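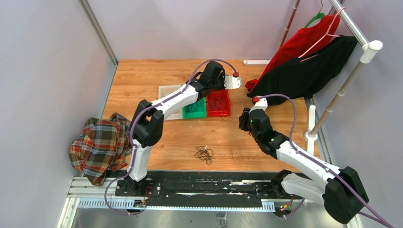 Multard cell, fault notes, 12/24/19. Task is cable sorting, two arms on one rail. The cell stopped on a following error at joint 4, right arm. Third stop of this type in December.

Log shows motor current climbing for 416 ms before the trip. The drive limit was set to 572 ms, so the drive never acted. The arm controller caught it first.
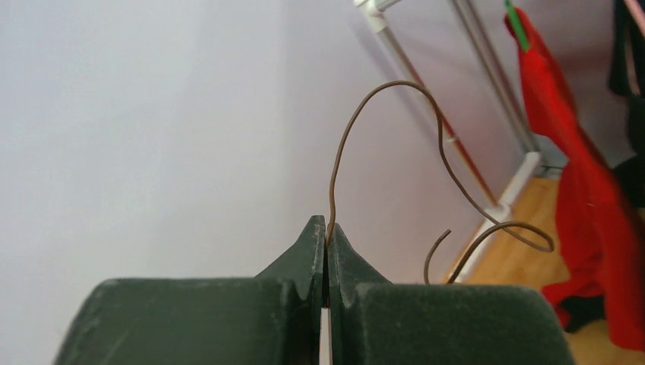
Grip force is my main suspect. The fingers close to a fixed position and the controller reads contact from motor current alone. A wire as thin as the brown one between these fingertips barely changes that reading. If the far end snags, the arm keeps pulling until a joint complains.

Goodall wrote the original grip routine at Mistonport for 32 mm hose. Nobody changed the thresholds when the job became wire. I have 426 logged picks with the old values and the contact flag is wrong in some of them, always on the thin stuff.
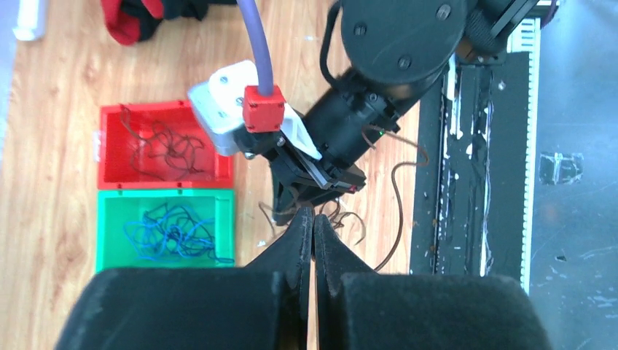
Heloísa Teixeira replied that the joint 4 trip is a symptom and the safety issue is the drive limit. Her view is that it should be shorter than the controller's own limit on every axis, and that Flikbridge had the same settings reversed.

Agreed. Drive limit comes down first, grip thresholds second. Cell stays locked out until both are in and the pull test has been repeated on each arm.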